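Nuvine notebook, handover set
2021-04-24

Picking up where the January notes leave off, because I finally got a full run of the phone handover and I want it written down before I forget what I changed.

Goal for the Cusenau set is 200 clean episodes of one arm passing a phone to the other. We're at 83. I did 40 of those today, which is my best day so far and my shoulders know it (the leader handles are set too high for me, I keep meaning to drop them a notch and then I don't).

Changes since last time: I slowed the left arm down near the meeting point, and I stopped letting myself correct the grip halfway across. If the phone sits crooked after the pickup, I scrap the episode and start over. Last winter I kept all those little mid-air fixes and the Iltau policy learned to wiggle the thing for no reason at all, every single time, even when the grip was perfect!

I also quit starting every episode from the same pose. I move the arms a bit between takes, nothing wild, and I change how high the handover happens. The wrist views get pretty strange at some of those angles, lots of dark finger and glare, but the policy is going to get views like that when it runs, so they stay in.
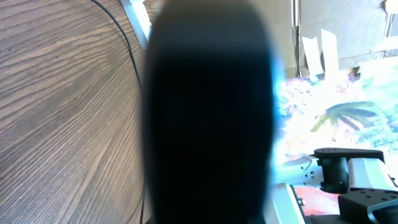

Wrist view first, then the head view with the Galaxy S24+ in the left gripper.
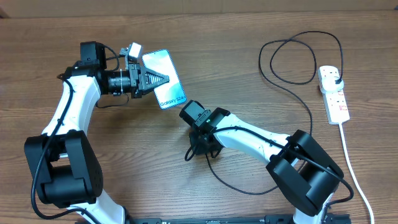

The part I still don't like is the release. I open the left gripper too early when I'm tired, and you can see it in the logs as a little jump in the right wrist current. I went back through today's batch and tagged those "early" instead of tossing them, so we can train with and without and see if it matters. My guess is it matters a lot, but I guessed wrong about the lighting too, so who knows.

Other stuff, in no order:

Episode 3,769 in the shared index is a dud. I hit save with my elbow. Please don't train on it, I've flagged it but the Urban script ignores flags unless you pass the strict option (I'd love for strict to be the default, I'll ask again).

Wrist stream and head stream drifted apart after lunch. Restarting the recorder fixed it. I threw out the two episodes right before the restart and the rest line up fine when I scrub through them side by side.

Left gripper squeaks when it closes past halfway. Doesn't show up in the data as far as I can tell, but it's annoying, and I'd like to take the fingers off and look before the next long session.

I keep wanting to help the right arm by tilting the phone toward it. Trying not to do it every time, otherwise it'll never learn to come get the thing by itself.

Next: more takes with the phone held lower, then the reverse direction, right to left, which I've been putting off because my left hand is hopeless. Upload is running now, checksums still to do.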